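Stores and Kitting Technician (Small Parts)

Fendance, Cullgate site
Reference: 1381
Permanent, full time, 37.5 hours per week
Closing: end of June

Purpose of the post

Fendance repairs and recalibrates flow meters, pressure regulators and isolation valves for water and heating networks. Work arrives at Cullgate from the depots, is stripped, inspected and rebuilt, and goes back out under a repair certificate. The stores section issues the parts for each rebuild. This post covers the receipt, storage, counting and issue of small metal parts, and the preparation of kits for the two assembly bays.

The post reports to the Stores Supervisor and is based in Building 2. There is occasional travel to the Goston depot, normally one visit a month, for stock checks. A pool vehicle is available.

Main duties

Book in deliveries against the purchase order and record the batch number of every pressure-bearing part.

Check a sample from each batch for thread size, length and surface damage, using gauges and callipers. Quarantine any batch that fails and raise a reject note the same day.

Make up kits from the job card. A standard regulator kit holds 18 parts. Larger kits are split over more than one tray and each tray carries the job number.

Place kits in the issue rack in job order before the 7.30 am start of the assembly shift.

Take back unused parts, confirm their identity and return them to the correct location. Parts that cannot be identified with certainty are scrapped.

Carry out rolling stock counts. The small parts store has 2067 live locations, and each must be counted at least once in every half year.

Keep the stock records in Mercado up to date. Mercado is the site's stock and purchasing system. Training is given in the first fortnight and previous knowledge of it is not needed.

Report slow-moving lines to the supervisor each month and assist with disposal once this has been agreed.

Keep benches, aisles and racking clear, and report damage to racking at once.

Hours and shift pattern

The post works a fixed early shift, 6.00 am to 2.00 pm, with a half-hour unpaid break. The late shift is staffed separately and there is no rotation. Overtime is offered during the autumn overhaul period and is voluntary. It is paid at time and a half.

Person specification

Essential:

Experience of stores, kitting, inspection or similar work where parts are controlled by batch or serial number.
Able to tell metric and BSP threads apart and to use a thread gauge without supervision.
Accurate written and keyboard records.
Able to read an exploded drawing and a parts list.
Able to lift up to 15 kg and to stand for most of a shift.

Desirable:

Counterbalance or reach truck licence.
Knowledge of brass and stainless compression fittings.
Experience of an audited quality system.
Full driving licence.

Applicants who do not meet one of the essential points but have closely related experience may still apply. They should state in the application how the gap would be covered.

The small parts store

The store was re-laid last winter. Fixed drawers were kept for fasteners and seals. Fittings, spindles and seats moved to open compartment bins, which can be carried to the bench whole and counted without tipping out. Bins are divided by part number, with one part number to a bin wherever volume allows. Mixed bins are permitted for kits in preparation and for returned items awaiting identification, and must not be put back on the racking in that state.
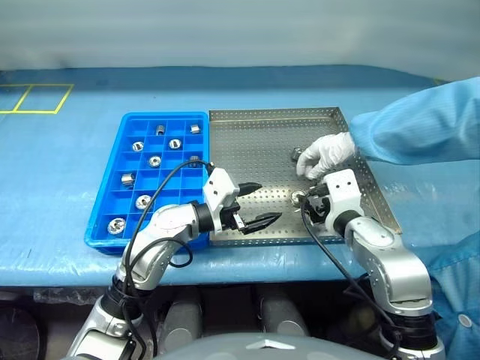
Comments from the present stores team were invited when this advertisement was drafted. Hinged lids would be a better use of money than more bins, one wrote, as dust from the blast room still gets into anything left open overnight. The same reply asked that applicants be told plainly how much of the job is counting, and put it at roughly 400 part numbers a month in a normal period, more when a count is being repeated. The supervisor accepts that figure. Lids are on trial for the spindle and seat locations only.

Terms

Salary is on Grade 4 of the site scale, with yearly steps subject to satisfactory review. The starting point depends on experience. Annual leave is 25 days plus public holidays. The company closes between Christmas and New Year, and three days of leave are held back for this. A contributory pension is provided. Safety footwear, gloves and eye protection are issued free of charge, and prescription safety glasses are available after the probation period of six months.

The site is served by the 6A bus, but the first service does not arrive before the start of the shift. Parking is free. There is a covered cycle store and a drying room.

How to apply

Send a completed application form and a covering letter of no more than two pages to the Personnel Office, Fendance, Cullgate, quoting the reference at the head of this notice. CVs without a form are not considered. Forms can be collected from the gatehouse between 8.00 am and 4.00 pm or requested by post.

Shortlisted applicants will be asked to attend for half a day. The visit consists of an interview, a short written test on parts lists and a practical exercise in sorting and gauging mixed fittings. Gauges are supplied. Applicants who need adjustments to the practical exercise should say so on the form. Travel costs are refunded at the standard class rate on production of receipts.

Interviews are expected to take place in July. Applicants who have not heard by the end of that month should assume they have not been shortlisted.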